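# Keeping the Shared Table Clear: A Conversation with the Workplace Coordinator at Husstead

*October 16, 2023*

The second floor at Husstead is occupied by the staff of Idis, a purchasing service for independent grocers. Desks, workbenches and a long worktable share a single open room, and 36 people have access to it. The workplace coordinator, who has been responsible for the furnishing of the floor from the beginning, met with the newsletter to discuss how shared surfaces are assigned, stocked and cleared.

The floor measures 1,015 square feet. According to the coordinator, the original plan called for closed cabinets along one wall, and these were removed from the order before the lease was signed.

"Closed cabinets fill up," the coordinator said. "People put things in them and forget what they own. We decided early that anything used every day should stand where it can be seen, and that anything else should go to the storage room downstairs."

That decision led to the use of small raised shelves and side tables in black metal. They can be moved by one person and wiped down with a cloth. The coordinator considered wood and glass before settling on metal, and obtained samples from two suppliers, Prata and Clarnorar.

"The wood samples were attractive, but we already had wood on the tables," the coordinator said. "I wanted the storage to look different from the work surface. If a thing is on the black shelf, it is put away. If it is on the wood, somebody is expected to come back for it."
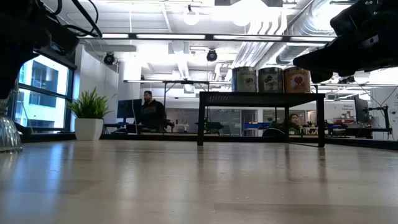
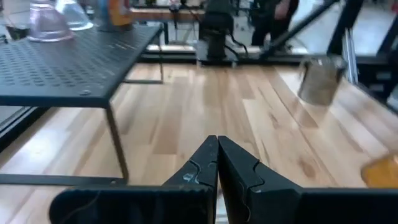 The rule for small items is a matter of some importance to the coordinator, who receives more messages on this subject than on any other. Food and supplies may be kept in the open provided that they are in a container suited to the purpose. Round tins are preferred for dry goods, and the row of three on the black side table, with the orange-brown one and its red heart at the right, is the kind of arrangement the coordinator has in mind. Tins without a label are opened, checked and labeled at the end of the month.

"A good tin is the easiest thing in the world to keep tidy," the coordinator said. "It closes, it stands up straight, and people remember which one is theirs by the picture on it. Bags are another matter. I ask people not to leave bags out."

Clear bowls and vessels are also permitted. They are to be washed by the person who used them and returned to a shelf by the end of the day.

The tabletops receive separate care. Wood surfaces are wiped with a damp cloth each evening and dried by hand. The coordinator does not allow spray polish. "It builds up, and then every mark shows," the coordinator said. "Warm water and a little soap will do. A spill should be wiped up at once, whoever made it."

Asked about plants, the coordinator noted that greenery is kept on the window side, where the light is best. Watering is done on a schedule posted in the kitchen, and staff are asked not to add water on their own. Two plants were lost last winter to well-meant attention.

A review of the floor is planned for November. It will consider whether to order 10 additional shelves and whether the quiet hours at the desks should begin earlier – a question on which the staff remain divided. The coordinator expects the shelves to be approved.

"The desks are a longer conversation," the coordinator said. "I have asked everyone to send me comments in writing."

Comments may be left at the front desk until the end of the month.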